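README for the Hakon block set
(notes on the blocks, the floor, and how we put things away)

Hi! If you've opened this folder you probably want to know what's in the block tubs, which pieces go with which, and why the orange ones have their own page. I wrote most of this at the kitchen counter with a coffee going cold, so the order is a bit loose. Use your search box.

What's in the set

The full set is 70 foam blocks, plus whatever has wandered in from the old Vidal tub. (If a block feels a little squeakier than the rest, it's probably a Vidal. Leave it in, I gave up sorting them out.) Colors are red, blue, orange, a couple of greens that everybody argues about, and a pinkish red that I log as red. Shapes are mostly plain rectangles: long ones, half-length ones, and the small ones that end up under people's shoes.

I use these names in the file, all lowercase:

red_long
red_half
blue_half
green_olive
green_teal
orange_small

Please don't invent new ones! I spent a whole evening last November merging "moss" and "pickle" back into green_olive.

How a layout starts

We don't build anything fancy. Blocks get put out on the wood floor in loose bunches, some lying flat, some standing on a long side, some leaning up against a neighbor. Then they get picked up and go back in the tub, and that's one round. I like the bunches messy. A row of evenly spaced blocks is no test of tidying, and real floors at home never look like that anyway — mine certainly doesn't.

A good bunch has a small block tucked in behind a bigger one, so you only catch a bit of it. Those are the ones that get left behind when you sweep through quickly, and I want plenty of them in the notes.

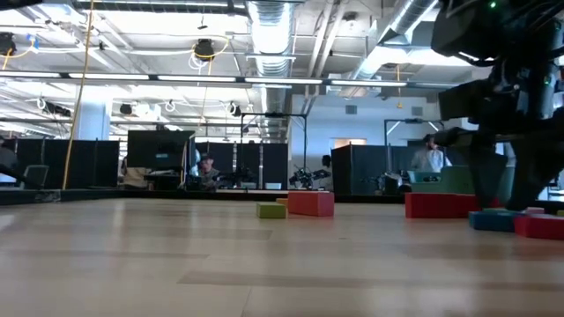
Ornella Cocco wrote back on the draft to say that red_long should really be split in two, one name for lying down and one for standing up, because a standing block gets knocked over half the time before anyone has a hand on it and then the notes don't match the floor anymore. She'd also like the greens checked in daylight.

Fair on both counts. I didn't split the name, though. I added a column called "pose" instead, with flat, side, end and leaning as the choices, and that seems to cover it. If a block tips over in the middle of a round, keep the pose it started with and put "tipped" in the remarks. The greens did get checked by the big door one morning, and green_teal is now defined as "anything you'd call blue if there weren't a blue next to it." Best I could do!

The floor

Bare wood, no rug, no play mat. We tried a mat early on (the Travia one, gray, folds in three) and the foam grabbed it so hard that you couldn't slide a block even an inch. On wood they scoot. That makes a difference when you're gathering up a bunch with one hand, so I marked the mat rounds "mat" and moved them to their own folder. There are 37 of them. Skip them unless you're curious about mats.

Sweep before you start. Foam picks up grit, and grit scratches the finish, and then I get an email.

The small oranges

Okay, so these get their own section. The small orange blocks are the ones people mix up most, mainly because they come out of the tub together and land close to each other. Close, but with a gap, counts as two separate blocks and two separate pickups. Touching along a whole side counts as a pair, and you can take a pair in one go if your grip is wide enough. Write down which it was. Don't nudge them together to save yourself a trip (Ignacio, I'm looking at you).
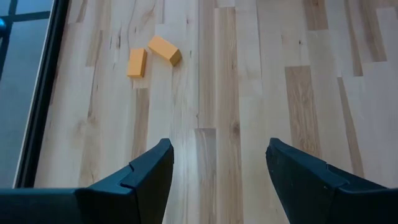 Angle matters for these too. If one orange is lined up with the floorboards and the other is turned, log the turned one as "diagonal" and don't bother with degrees. I did degrees for a while and my numbers were garbage.

Oranges also go back in the tub last. It's purely a habit of mine, but the whole log was kept that way, so if you reorder things your rounds won't line up with the older ones.

What's in the log

700 rounds so far, one line each. The columns are round, block name, pose, bunch (a letter), picked up (yes or no), and remarks. "No" means the block was still on the floor when the round was called. Blank means I forgot, sorry. I've been filling those in when I can work them out from the remarks, and leaving them blank when I can't.

Known problems

The first batch uses "purple" in two places. We've never owned a purple block. Read it as blue_half.

Bunch letters start over at A every round, so don't match them up between rounds.

Ignacio Toledo's remarks are in Spanish up to the point where I asked him to switch, and then they're in both. I kept them all, they're more detailed than mine.

Cleaning and storage

Damp cloth, mild soap, air dry. Stand the long ones up or they'll take on a curve. The lid of the Emik tub doesn't shut with all the blocks inside, so keep 3 of the long reds out and lay them across the top.

Changes or complaints go in the notes file next to this one. Put your name on them, please.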